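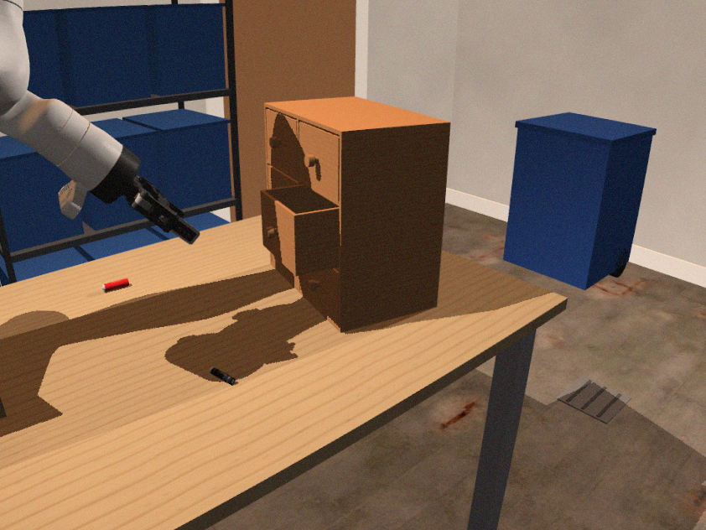
White robotic arm over a light wooden table (computer rendering)

Mistora (folding kayak)

The Mistora is a folding touring kayak with a removable frame and a fabric skin, made by the boatbuilding firm Elau. It was sold in a single-seat version, the Mistora Solo, and a two-seat version, the Mistora Double. Both were designed for lakes, slow rivers and sheltered coastal water. The kayak packs into two bags, one for the frame and one for the skin, seats and smaller parts.

Background

Elau began as a maker of boat covers and sail bags and moved into small craft when demand for covers fell. Its first kayak, the Prosser, was a rigid boat with a plywood hull, built in small numbers for clubs on inland water. Members who lived in flats had nowhere to keep it, and the firm started work on a folding boat with the same underwater shape. The Mistora kept the Prosser's shallow V bottom and upright bow but had slightly less rocker, as the long frame tubes could not be bent as far as the plywood panels.

Design

The frame consists of a keel tube, two gunwales, four chines and a set of cross-frames. On early boats the long members were of ash and the cross-frames of birch plywood. Later boats have aluminium tubes joined by spring buttons, with cross-frames of moulded polyethylene. Wooden and aluminium frames are not interchangeable, although either will fit the same skin if the bow and stern pieces are changed with it.

The hull fabric is a polyester base cloth coated with PVC. Keel strips of the same material are glued along the bottom where the frame presses against the skin. The deck is of lighter coated cloth and is welded to the hull along a seam just below the gunwale. Air tubes known as sponsons run inside this seam on each side. They are blown up by mouth once the frame is in place, which tightens the skin and gives the boat some buoyancy if it fills with water.

The Solo is 443 cm long and the Double 546 cm. The Double has a single long cockpit, and its front seat can be taken out so that the boat can be paddled by one person from a middle position.

Assembly

The frame is put together in two halves, bow and stern, which are pushed into the skin from the cockpit opening. The halves are then joined at the keel and locked by pressing the joint down flat. The middle cross-frames, coaming and seats are fitted last, followed by the air tubes. Owners' manuals advise rinsing sand from the joints before the boat is taken apart, as grit in the aluminium tubes can jam them together. A light coat of wax on the tube ends was recommended for boats used in salt water.

Steering

A foot-controlled rudder was an optional extra on the Solo and a standard part of the Double. The rudder blade lifts by a cord led to the cockpit. Boats without a rudder could be given a skeg, a small fixed fin strapped beneath the stern, which helps the boat hold a straight course in a side wind but makes it slower to turn.

Versions

The original model had a blue deck and a grey hull. The Mistora 2, brought out in September of its first season to clear the following year's orders, introduced the aluminium frame, a wider cockpit and padded seats. A cheaper model without air tubes was offered for hire fleets, and 99 of these were built. It was slower to dry but had fewer parts to lose, and many were later fitted with separate buoyancy bags in the bow and stern.

A sailing kit was also sold for the Double. It had a short two-piece mast, a small lugsail and a pair of leeboards clamped to a bar across the cockpit.

Spare parts and repair

After Elau stopped making kayaks, the remaining stock of parts and the cutting patterns for the skins passed to Evodix, a supplier of marine fabrics. Evodix continued to make replacement skins for the Solo to order. Skins for the Double were made only while stocks of the wider deck cloth lasted. Rudder fittings, spring buttons and air tubes were still listed, while wooden frame members generally have to be made by the owner or a joiner.

Small holes in the hull can be mended with a glued PVC patch. Patches with rounded corners are less likely to lift. Worn keel strips are normally replaced along their full length.

See also

Folding kayak
Leeboard
Skin-on-frame boat
Sponson
Spray deck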